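Dosdale Centre
@dosdalecentre

The Ranjbar Room at the Dosdale Centre reopened to members in February after minor works. This thread sets out how the room is now furnished, how it should be left after use, and whom to contact about it. Members who book regularly are asked to read it through.

The room remains available to all members of the Centre, currently 200, on the same terms as before. Bookings are made at the front desk or through the members' page. The hire charge has not changed.

The works were paid for from the furnishings allowance of $4,000 approved at the last general meeting. The allowance covered the tables, the repainting of the door and window trim, and new blinds on the courtyard side. A small balance has been carried forward.

The brick wall has been left as it was. Several members wrote to ask that it not be painted, and the Centre agrees with them. The mortar was brushed down and one loose section near the door was repointed by Jomel Masonry.

Please do not fix anything to the brick. Adhesive hooks leave a residue that is very difficult to remove from the face of the brick, and drawing pins damage the mortar. A rail for notices and charts is available on the opposite wall, with clips in the tray beneath it.

Tables. The old folding tables have been withdrawn and their replacements have a dark charcoal grey top and white legs. They were supplied by Drolesis Office Furniture and are heavier than they look. Two people should move a table, one at each end, lifting clear of the floor.

Tables may be turned at an angle to suit the group. There is no fixed layout and no need to restore one. We ask only that the path from the door to the courtyard exit is kept clear at all times, including while setting up.

The dark tops are practical but they do show dust, flour, chalk and the rings left by cups. Coasters are in the top drawer of the side cabinet. Craft groups should ask at the desk for a cloth cover before beginning work with glue or paint.

Cleaning the tables: use a damp cloth and a little of the mild soap kept under the sink, then dry with a clean towel. Please do not use the spray kept in the kitchen. It is intended for the stovetop and leaves streaks on a dark surface.

White legs scuff. A mark can usually be lifted with the same damp cloth. If it cannot, leave it and tell the desk – abrasive pads take the finish off with the mark.

Floor. The wood-look floor may be swept or dry mopped. Spills should be wiped up promptly. The bucket and wet mop are for staff use only, as standing water can get into the joins.

Dragging furniture is the main cause of damage to the floor. Felt pads have been fitted under the table legs and are checked monthly. If you find one on the floor, kindly hand it in at the desk so that it can be put back.

Chairs. Office chairs with a high back are provided for longer meetings, and stacking chairs are kept in the hall cupboard. At the end of a booking, office chairs should be tucked in at a table. Stacking chairs go back to the cupboard, no more than five high.

The office chairs are adjustable. The lever under the right side of the seat controls the height. Members who find a chair slowly sinking under them are asked to report it and to put it out in the hall, so that the next group does not have the same experience.

Items on the tables. A box of tissues and one or two plants are left on the tables as a matter of course. They belong to the room. They may be moved aside during a meeting and should be put back before you leave.

Spare tissue boxes are on the lower shelf of the side cabinet. The black box is a cover and is to be refilled. Two have gone out with the recycling already.

Plants. The small potted plants are watered by staff. Well-meant extra watering by successive groups is the most common reason we lose them. Please do not add leftover tea or coffee to the pots.

Flowers. Members are welcome to bring flowers for a meeting and to leave them for others to enjoy. Vases are on the top shelf of the kitchen cupboard. Stand arrangements near the wall, where sleeves and bags are less likely to catch them.

If you leave fresh flowers, please put a slip under the vase with the name of your group. Staff will empty and wash the vase when the flowers are finished. A request to have the vase returned should be written on the same slip.

Books, folders and boxes left behind are taken to the desk at closing time and held for one month. Unclaimed stationery is then placed in the shared cupboard. Unclaimed books are offered to the reading group.

We have been asked whether regular groups may store materials in the room between meetings. Each regular group may have one shelf in the side cabinet, labelled with the group's name. Nothing may be stored under the tables or against the brick wall.

Food and drink. Cold food, tea and coffee are permitted. Hot dishes should be served from the kitchen counter, not from the tables. The tops are not heatproof, and trivets have not been found to be a reliable protection.

Rubbish is taken to the bins beside the rear door. Food scraps go in the green caddy, and the caddy should be rinsed if you are the last booking of the day.

Setting up and packing away form part of your booking. A meeting that is to finish at 3 pm should have the tables wiped and the chairs in by 3 pm. Groups needing more time may request a longer booking at no extra charge where the room is free.

Accessibility. The new tables are slightly higher than the old ones and a wheelchair will fit beneath them at either end. A lower table can be brought from the reading room with a day's notice. Please tell the desk when booking.

Lighting. The switches by the door operate in pairs. The pair nearer the courtyard should be left off on bright mornings. The blinds are raised and lowered by the cord on the left, slowly and all the way – stopping halfway causes the slats to catch.

Damage. Accidents happen and members will not be charged for ordinary wear. We do ask that damage is reported on the day, with the name of the group and a short note of what occurred. The form is kept in the folder at the desk.

Questions about the room should be addressed to Yasaman Ebrahimi, Facilities Coordinator, through the front desk. Suggestions may be sent the same way. Requests for additional coat hooks have been received and are under consideration.

A correction to an earlier post in this thread: the coasters are in the second drawer of the side cabinet. The top drawer holds the spare blind cords and is kept locked.
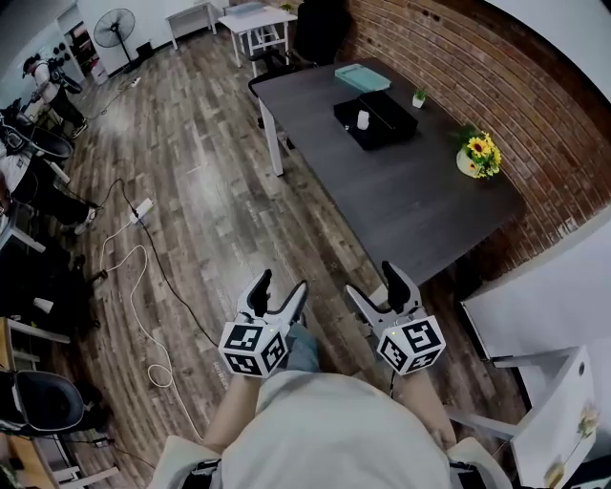
Last modified: February, 4:15 pm

The Ranjbar Room, with one of the charcoal-topped tables set at an angle, the tissue box and potted plant on it, and an office chair tucked in at the far end. The sunflowers are over by the brick. Groups wishing to use this arrangement may ask for it at the desk when booking.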